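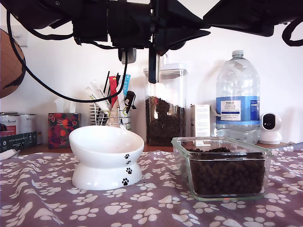
Purnthorpe Shared Workshop, student project report
Neville Cropper, 2021-01-19

4. Does it feed the cat?

The proposal said the arm would serve a measured meal from an open container into a raised bowl. I am less convinced of that than I was in December.

Over 80 attempts the target was 30 grams. The kitchen scale was happy with fewer than half, and I would not trust the scale either. Kibble rolls, and the bowl has a tilted rim that the Olimwood planner models as a flat circle. 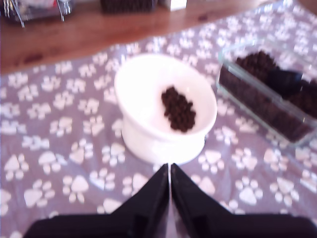

Figure 2. Gripper closed in front of the bowl, kibble in the bowl and in the glass container.

The Vundeo driver logged 1313 moves and called 955 of them "successful", a word that only means the motors stopped where they were told. It says nothing of food. Haque's paper reports better numbers, but on one bowl shape and with no spill count. A gravity feeder would cost less.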